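Workshop Tips: Trying Out Grippers on Real Furniture
By Borghild Öberg
July 17, 2018

We have been swapping fingertips, moving cameras and arguing about controllers for months now, and I love it, but a lot of what we learned ended up on sticky notes. So I've typed them up! Most of these are small things that cost next to nothing and have saved us whole afternoons. Use what fits your own shop.

Drawers first, cans second
Everybody wants to start with picking things up. Start with a drawer. A drawer tells you more about a gripper in ten minutes than a tray of blocks will in a day, especially one with no handle, where the fingertip has to do everything by touch and friction. If a new tip can open and close a plain drawer front over and over without skating off to one side, it's worth your time on the harder stuff.

Wax the runners before you blame the arm
Jolán lost most of a morning retuning a controller that was perfectly fine. The drawer was sticking. Rub a candle stub along the wooden runners, work the drawer by hand a few times, and only then let the arm have a go. Do it again whenever the weather turns damp.

Clean the pads
Soft pads pick up dust like crazy, and a dusty pad feels like a completely different gripper. A damp lint-free cloth does it. Let the pad dry all the way before you start, and skip anything oily or scented (I used a kitchen wipe once and the next 2 runs were hopeless). When you compare two tips, clean both at the same time, same cloth.

Rigid tip or soft tip?
We keep going back and forth on this one. The rigid Avram fingers are lovely on edges and lips, where you can hook in and pull. On a flat face they chatter. The soft Fundier tip is blunt and a bit clumsy looking, but press it flat against a drawer front and it stays put, and it forgives you for coming in at a slightly wrong angle. For a kitchen or bedroom full of plain fronts I'd take the soft one every time. Virgil disagrees, and he has a drawer full of hooks to prove it.

Save your soda cans
Crushed cans are the best test clutter there is. They're free, each one dents differently, the shiny ends throw glare at the camera, and the printed sides give it something to look at. Rinse them well and dry them upside down overnight or you'll have ants. Tap down any sharp edges, too. Mix the colors: a dark can and a mostly silver can behave very differently on a glossy top, and you want to know that before you pick a camera.

Put a bowl in with them
A shallow, pale bowl on a mid-toned surface is a nice second check. Our older camera kept losing the rim whenever the overhead lights were bright. Zamfira turned the exposure down two notches and that fixed most of it.

Mark with blue tape
Low-tack painter's tape, little pieces. It comes off clean, it shows up in the recordings, and you can write on it with a ballpoint. Change it every few weeks, as old tape gets gummy and then it does leave a mark.

Change one thing
I know, I know. But the day you swap the fingertip AND the camera bracket is the day something gets better and you can't say why. Same furniture, same clutter, same lighting, one change. We do 200 tries per setup before anyone is allowed an opinion, and our log was at 3445 when Ruxandra switched us over to the Bratico controller. It's at 3861 today and I can say I'm a fan. The arm eases up to the surface where the old one used to bump it, and the drawer fronts are collecting fewer scuffs.

Touching up those scuffs
They'll come anyway. On a painted or matte front, try a barely damp melamine sponge and a very light hand. For pale scratches, a furniture marker one shade lighter than you think you need, wiped right away with a paper towel. Leave the worst scratches alone if the camera has gotten used to them!

Look at the height of the fingertip
My favorite quick check, and it takes seconds. Pull up two views from the same setup and compare where the tip sits against the drawers. A small difference in height puts you on another drawer altogether, and it's so much easier to catch side by side than in a column of numbers.
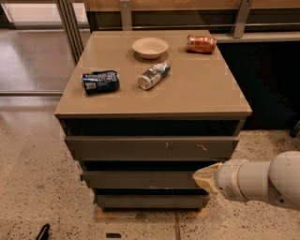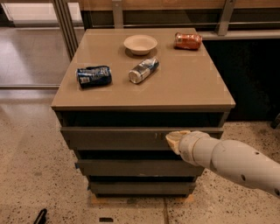 Three cans and a bowl on top, soft tip at the drawers: level with the middle one in the first view, against the upper one in the second.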